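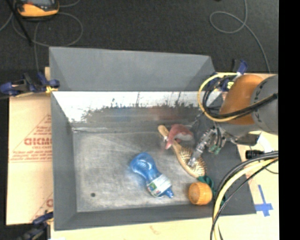 The arm over the grey bin, with the far corners held by clamps.

Leave the Scratches in the Bin

By Yu-ting Sin
20 Nov 2022

I look after one picking cell at Skerstead. It is a small cell: one arm, one bin, one table, and more cable than I would like. In October we had a discussion about this bin which became longer than anybody wanted, and I am still thinking about it, so I write down my opinion.

The question was simple. The floor of our bin is scuffed. It has pale scratches and whitish clouds everywhere, and at one far corner the seam is worn. My colleague Kai-wen Yau wanted to replace it with a new bin and to fix the new one to the table with bolts. His argument was that a cell should look the same in the morning as it looked the evening before. I understand him. He has repaired many cells where somebody moved something by the width of a finger and told no person about it.

I was against both changes, the new bin and the bolts.

Let me begin with the bolts. Our bin is held by clamps with blue handles, the kind you can buy in any hardware store. People who visit us sometimes smile at them. But a clamp has one quality that I value very much: it can be loosened by hand. When the gripper goes down too far, and with a long thin finger it will one day go down too far, I prefer that the bin moves a little and not that the finger bends. A straight finger from our supplier costs us 382 dollars and a long wait. To put the bin back to its marks needs one patient person and a ruler.

Of course the marks must be good. I use tape on the table, and I check the bin against the tape before the first run, every time. If you are lazy with the tape, then please take the bolts, because clamps without marks are worse than any bolt.

Now the scratches. A new bin is shiny on the floor also, and shiny surfaces are difficult for us. Already the inner far wall gives reflections, one bluish and one reddish-brown, and the vision software must learn that there is nothing to pick on the wall. A worn floor gives weaker reflections. We tried a new bin of the same model for one afternoon, 200 picks, and we had 80 failures. In the old bin the same objects gave us half of this number. I know that one afternoon is not a proper study. Still, I would not throw away a floor that works in order to have a floor that looks nice.

There is one more matter, and here I agree with Kai-wen Yau completely. It is the cables. The pale hose and the black bundles must make big loops around the arm, so that the wrist can turn without pulling them. A big loop looks untidy, and every new technician wants to tie it shorter. I did this myself in my first month. The arm turned, the tie held, and a connector near the gripper came out with a sound I did not forget. Since then I move the arm by hand mode to its worst position, I look how much cable is left, and only after this I close the ties. Chi-keung Choi, who taught me this work at Thibodeau, replaced nearly 800 connectors in his years there, and he believed that most of them were killed by neat people.

About the objects for testing I have also an opinion. A hairbrush, a plastic bottle on its side, a crumpled green piece of something: these are good objects, for they are annoying. The bristles are the hardest for us. When the fingertip comes over them, the sensor cannot decide where the surface begins. It is tempting to keep only boxes in the bin when the manager comes. I ask my colleagues not to do it. A manager who has only seen boxes will promise hairbrushes to the customer.

We kept the old bin and the clamps. Kai-wen Yau has written on the maintenance sheet that the question will be opened again in spring, and he underlined it. I have no objection. Until then I will check my tape in the morning, and I will leave the floor how it is.

Comments

Bevan Kingi
We bolted ours down two years ago and have bent exactly one finger. I think you are a bit hard on bolts. Fully with you on the cable loops though.

Kai-wen Chung
Did you try a matte film on the new bin? We did this at Padano and the reflections became much weaker. It peels at the corners after some weeks.

Yu-ting Sin
Thank you, I did not try the film. Which side do you start gluing from?

Kai-wen Chung
From the middle, then out to the walls. Use a card, slowly.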